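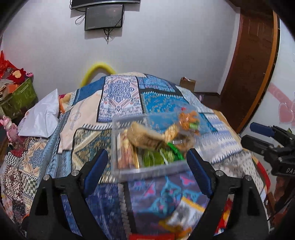
Two-jaw view, snack bin task, bedroom set. Second gripper coming in from the right.

Print this entry | E-mail this entry

Notebook, June, F. Bouazza
Task: bin of packaged items on a bed, two-handed, hand-held grippers

Started on the review of the bedroom recordings before they go to Nitby for segmentation. Target for this task family is 2,000 accepted demonstrations. Every one is shown by hand. The teleop rig at Ustton stays on the kitchen tasks until the new wrist joints are in.

Notes for whoever writes the next instruction sheet:

Bin walls are clear. Tracking of the pads against the bin edge is poor when the bin is tilted, and the blur makes it worse. Tkachenko wants to keep these takes as they are and let training sort it out. I would mark them and hold them in a separate list until we have compared both ways.

Glossy wrappers throw highlights that move with the camera. The item masks break up at those spots. Lowering the exposure cost us the dark linkages, so I put it back.

The patchwork bedspread is good for camera pose. Plenty of corners, all at different scales. Pose drift over a 30 second take was lower than on the plain gray cover we used before. Soft surface is the drawback: the bin does not sit level, so the height estimate from the first view is not reliable. Refit the plane at each contact.

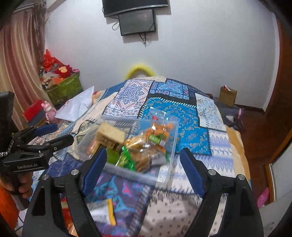 Same set, wide jaw opening. Other gripper at left with the operator's hand on the grip.

Hand in view is acceptable under the current rules as long as it does not cover the pads. Checked the rule text with Grumen. They will add a line on it.

Jaw opening: both views I pulled have the jaws well apart. Need the width log lined up with the video before saying anything about approach width. Clock offset between the left and right units was 2 video frames on the last calibration. Apply it before export, not after.

To do
- Rerun masks on the clear-plastic takes with the older model
- Ask Ustton for the pad wear sheet
- Plane refit script: still fails if there are fewer than 2 contacts in a take
- Send Nitby the separate list with the blur marks filled in

Stopped at 5:40 with the export still running.

Print this entry | E-mail this entry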